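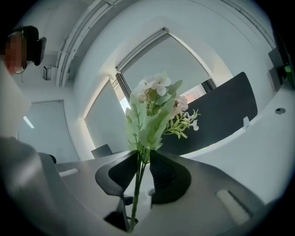

Fig. 1. Artificial spray, pale sage-green foliage on a thin green stem.

Filed under: Course Materials > Event Decor > Handouts

Print this page | E-mail this page

EVD 3521, Handout 8
Artificial Stems: Buying, Shaping, Storing

Read this before the Wednesday workshop. The terms in the first part will be used in class without further explanation.

1. Terms

A stem is a single piece sold as one unit, whatever is on it. A spray is a stem that branches and carries leaves, flowers or both along its upper part. A pick is a short stem meant to be pushed into foam or tucked into an existing arrangement. A bush is several stems joined at the base. Suppliers use these words loosely, so check the listed length and the photo before ordering.

"Silk" is a trade word. Most of what is sold as silk is polyester. Real silk flowers exist, but they are made in small numbers and priced for hat makers. On an order sheet, write "fabric" and give the fiber if you know it.

2. Judging quality

Look at the leaves first. Buyers tend to look at the flower, and manufacturers know that, so the savings are usually made in the foliage. Poor leaves have a hard shine, a single flat green, and fraying at the cut edge. Better ones have some change of color from base to tip. Turn a leaf over. If the back is the same color as the front, guests at a seated dinner will probably notice, because they see the arrangement from the side and slightly below.

Muted greens are easier to pass off than bright ones. Gray-greens and sage tones also mix well with real eucalyptus or olive, which lets you stretch a small fresh order.

Check the stem for wire. A wired stem holds a bend. An unwired plastic stem goes back to its molded shape within the hour, and heating it to set a curve is slow work. The Katotum price list marks wired items with a W after the stock number. Amix does not mark them, and you have to ask.

3. Shaping

Stems arrive flat from the carton. Work from the bottom up. Bend the main stem first, in a long curve with no sharp corner, then move each side branch away from its neighbor. Do the leaves last. Cup each one a little between finger and thumb. Steam takes out packing creases, but keep the steamer moving and hold it well back, especially near glued joints.

Cut wired stems with side cutters. Floral snips are for fresh material, and the wire will ruin the blade. Cover the cut end with tape before it goes anywhere near a tablecloth.

4. Placing on long tables

Long tables are harder to dress than round ones. The guest sees along the length of the table as well as across it, so a gap in the line shows from the end seats even when each arrangement looks full from the front. 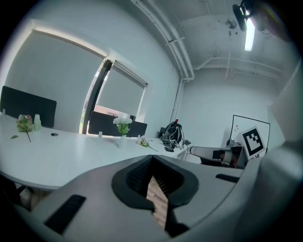
Work out the clear width before choosing a container. Set a full place setting on both sides, include the bread plate and the glasses, and measure what is left in the middle. It is nearly always less than the client expects. If the menu is family style, the platters need that space too, and the flowers have to go low and narrow or be raised on stands.

Keep seated sight lines open. Anything between chin height and the top of the head will be moved by the guests themselves, usually onto the floor. White tops and white cloths make pale flowers disappear, so put the foliage at the outside edge where it gives an outline.

For the Celtthorpe exercise you will plan one continuous table for 40 guests. Submit a side view and a top view. Drawings do not need to be to scale, but the dimensions must be written on them.

5. Cost per use

The purchase price means little alone. Divide it by the number of events you expect, then add cleaning and storage for each event. In the Dal Bello problem set, a runner of artificial greenery is cheaper than fresh by the third booking. Students often leave out labor. Shaping time is highest at the first event and drops after that if the stems are stored properly.

6. Storage

Store upright where possible, in a dry room away from windows. Sunlight fades the blues and purples first. Do not wrap in plastic film, which crushes leaves and holds dust. Label the box with the contents, the color and the last event. Dust with a soft brush or a hair dryer set to cool.

Reading: course pack, page 41 to the end of the chapter.

Print this page | E-mail this page

Comments (3)

Do we bring our own side cutters or are they in the workshop kit?

They're in the kit. Bring tape though, the green kind ran out in February.

Section 5 says third booking but I keep getting the fourth. Are we supposed to include delivery for the fresh flowers?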